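Otholm Prop Library: Questions We Get

Who can borrow?
Anyone putting on a show, a school play, a shop window or a very ambitious birthday within reach of Otholm. You need a library card from us, proof of address, and a face we have no reason to remember badly. Professional companies pay the higher rate, even the ones that have never made a profit.

How many props do you have?
The catalog lists 2,000. Of these, 244 are telephones. We have stopped accepting telephones.

What does it cost?
One item, one week, 2 dollars. Furniture is priced by how many people it takes to get it down the stairs. The throne is always expensive.

Do you have food?
Plenty, and none of it edible, a point we now make in writing after the Kutwood Players' banquet scene. Fruit and vegetables go out by the basket. Bread is rented by the loaf. The roast goose is booked every January through the end of the run of whatever Berhanu Gidey is directing, whether or not it has a goose in it.

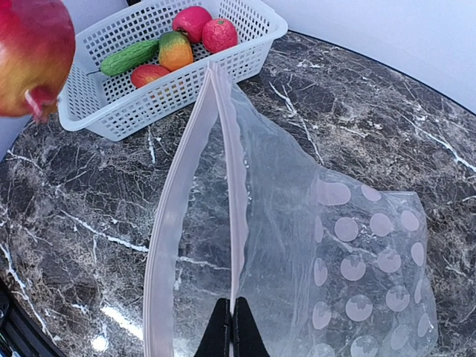
Can I reserve ahead?
Yes, up to six months. Email Yaa Addo with the catalog numbers. "The lamp from last time" is not a catalog number. If you don't have dates yet, wait until you do — a pencil booking blocks the item for everybody else, and we have had a chaise longue held for a production that was still looking for a writer.

May I paint it, cut it or age it?
Ask first. Water-based paint that washes off is usually fine. Cutting is never fine, including "just the legs." If your designer wants something distressed, we have a shelf of things that got that way by themselves.

What if something breaks?
Bring back all the pieces and tell us. Small repairs come out of your deposit. Blair Rankin mends most things on the bench in back and will want to hear how it happened, at length, so allow time. Hiding the damage with a strategically placed tea towel has been tried. 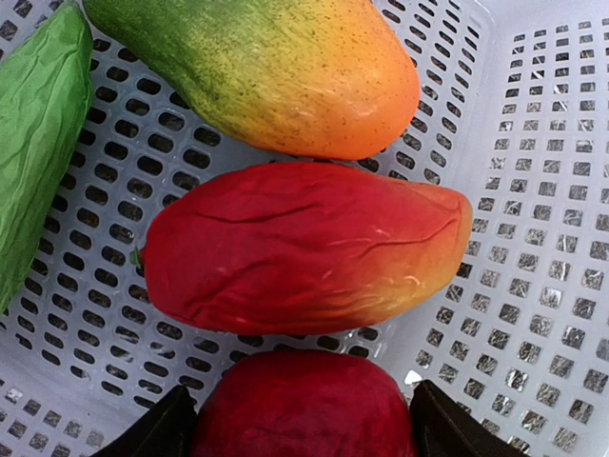
Do you deliver?
Within Otholm, yes. Clillunholm is by arrangement, meaning Tahira Sethi has to be going there anyway. Beyond that, you'll need your own van and somebody who understands rope.

Do you take donations?
Sometimes. Send a photo before you load the car. We're short of walking sticks, suitcases with working catches and anything passably Edwardian. See above regarding telephones.

Are there real weapons?
No. Stage swords go only to groups with a named fight director, who has to sign for them in person. A cousin who fences will not do.

When are returns due?
By noon on the date on your slip. Late fees start at 12:01 and Ghazala Shaikh owns a very good watch.

Prices and rules last changed September 2018.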